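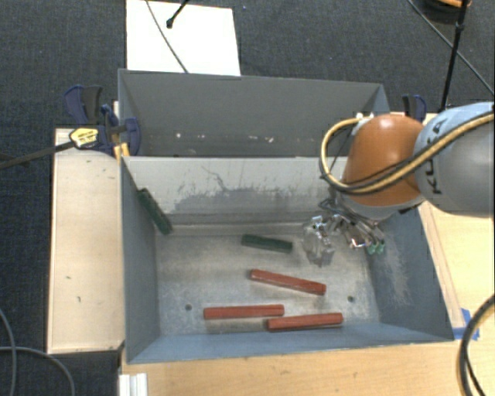 Page 2 of 2

Ticket 257 — Bin picking cell, Draltdale student project
Status: open, waiting on team
Category: grasping / calibration

Problem as reported
Arm goes to the right place over the bin, comes down, closes, and comes back up with nothing. Happens on most green bars and now and then on a red one. No fault on the controller. The team's pick script (Rirkar, main branch) logs "grasp ok" every time, so the run carries on as if it had the bar.

Entry 1
Asked for the log from the last full run. Around 300 pick attempts in it. The misses are bunched in two areas: along the divider, and in the back left corner where a bar can end up leaning on the side wall. Bars lying flat out in the open part of the floor are mostly fine.

Entry 2
Went through the usual things first. Air supply okay. Gripper opens and closes from the pendant. Tool number in the script matches the one on the controller. Restarted the vision node, no change.

Entry 3
Checked the saved point clouds. The dark green bars come back with a lot of missing points, and the floor is worn and shiny enough to give false ones. The red bars come through much cleaner. Raised the exposure one step and the green bars filled in, but the scuffs on the floor got worse. Left it at the higher setting for now.

Entry 4
Team says the bin was taken off the table in July for the open house and clamped back down afterward. Bin pose in the config file is older than that. Re-measured the corners with the touch-off routine. Left end was off by 4 mm, right end was close enough. Updated the file and saved the old one as bin_pose_old.

Entry 5
Reran with the new pose. Flat bars near the divider are better. The leaning bar still fails. The planner picks a straight-down approach for it and the fingers would hit the wall before they get low enough, so the height limit stops them short. The script does not check for this and closes anyway.

Still to do (team)
- Make "grasp ok" depend on the finger position after closing. Right now it only means the close command was sent.
- Add a tilted approach for bars against a wall, or skip them and come back after the others are out. Skipping is allowed under the Prudutmont rules as long as the bin is empty at the end of the run.
- Check both bin clamps before each session and redo the touch-off if either one has been loosened.
- Run at 25 percent speed until the first item is done.

Please attach the new log when you reply. The Arnardóttir lab copy of the script has the same "grasp ok" line and will need the same fix — separate ticket for that one, please.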